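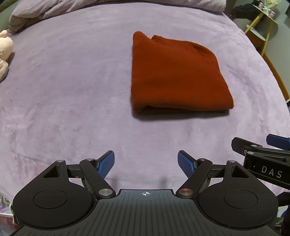 Flestton is a puzzle adventure video game developed and published by Christodoulou, a small independent studio. The player takes the role of a harbor clerk who must clear a flooded town before the spring tides return. It was first released for Windows, with console versions following in July of the next year.

Gameplay

Flestton is played from a fixed overhead view. Each level is a single building, divided into rooms that fill and drain as the player opens doors, blocks vents and moves furniture. Water always flows toward the lowest open space, and most puzzles depend on sending it somewhere it can do no harm. There is no combat and no time limit, but the number of moves in a level is restricted.

The game has 76 levels spread over four districts. The player needs only 17 completed levels to open the last district, so a large part of the game is optional. Finishing a level under its move limit awards a brass key. Keys open storage rooms, which hold letters, maps and household goods left behind by the residents.

Items found in storage can be carried back to the clerk's lodgings and arranged there. They have no effect on the puzzles, although some residents will comment on them when they visit.

Development

Work on the game began under the title Burness, the name of the town in the first prototype. That version was a side-view platform game in which the water rose steadily from the bottom of the screen. Testers found it stressful and often gave up in the second area. The studio dropped the rising water, kept the town map and started again with the overhead view. Burness survives in the finished game as the name of the northern district.

The water is simulated on a grid. An early build recalculated the whole grid on every move, which caused long pauses in the larger buildings. The final version updates only the rooms connected to the one being changed.

Cloth proved harder to draw than water. The lodgings can be furnished with bedding, curtains and clothes, and in the first builds every folded item was a flat square with sharp corners. The artists redrew them from real garments, since a knitted top folded and laid on a bed, like the red one in
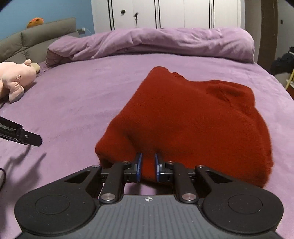

, keeps rounded corners and an uneven outline.

The redrawn items took up more memory than planned, and the number of objects allowed in the lodgings was cut to 100. Fabrics were given their own shading, separate from wood and metal. A knit has fine ribbing and a fuzzy edge, as on the red garment lying on the lavender-purple bedding, and at the game's normal zoom this detail was reduced to a few lighter pixels along each fold.

Music

The soundtrack is built from short loops for piano, clarinet and bowed bass. Each room in a building is tied to one loop, which becomes muffled when the room floods – a completely flooded building plays only the bass part.

Release

The Windows version was sold as a download only. The console versions added controller support, larger text and an undo button, which were later brought to Windows in a free update. A boxed edition limited to 300 copies included a printed map of the town.

An expansion, Dullano, added a fifth district set in a salt works. Its levels introduce brine, which sinks below fresh water and must be drained separately. The expansion requires the base game, but can be started from the main menu without finishing it.

Reception

Reviewers praised the water puzzles and the freedom to skip levels. The move limits drew mixed comments, with some writers finding them too strict in the third district. The lodgings were generally treated as a minor feature, though players shared many pictures of their rooms after release.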